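# Ernuleo two-finger gripper kit

We've been making the Ernuleo in the shared workshop at Mirnside since April 2018, and it's still the thing people write to us about most. It's a small black gripper with two short fingers, meant for anyone building an arm at home who has reached the wrist and run out of patience (we've all been there!). You get the fingers, the ribbed wrist sleeve, the motor, a bag of screws and a printed booklet that Milagros Barrios rewrote last July after one too many phone calls about step nine.

**What you'll need:** a small cross-head screwdriver, a steady table, and an evening. The booklet says two hours, but Pascal Engelhardt took most of a weekend over his first one and it has worked beautifully ever since, so please don't rush.

| | |
|---|---|
| Weight | 311 g |
| Finger opening | 119 mm |
| Cable | 1333 mm |
| Parts in the bag | 31 |

The cable is long on purpose — long enough to run down the inside of most home-built arms with some slack at the elbow. If yours is a Kalniņš arm you'll want the adaptor ring as well, so do tick the box when you order. The Makel base takes the wrist as it comes.

## Trying it out first

Every kit comes with a model you can load into your simulator, and we'd gently suggest spending a while with it before you pick up the screwdriver.
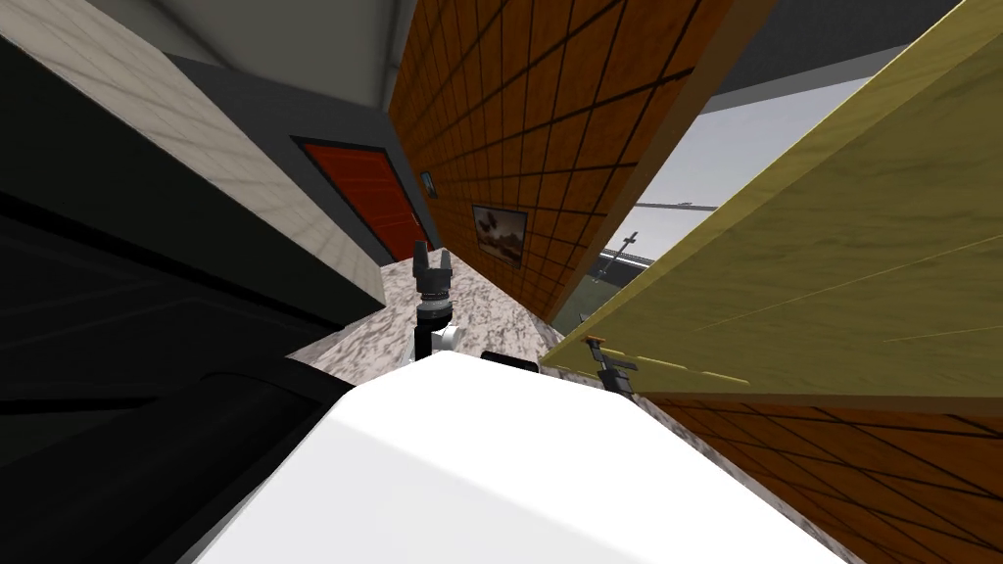

The model is set up for a two-armed robot with a gripper on each arm, and Līga Bite has put it in a rendered house to practise in. It's a good place to get a feel for reach. With one gripper pointing up just behind the white body and the other away by the yellow wooden panel, you soon learn how much room a pair of arms wants in a narrow space. You can swap in your own rooms too, and Līga is glad to help if the walls come out sideways.

## Spares and repairs

Fingers are sold in pairs, and the sleeve on its own. If something breaks, write to Uldis Jaunzems at the workshop and tell him which batch you have — it's stamped inside the sleeve — and he'll post the right part.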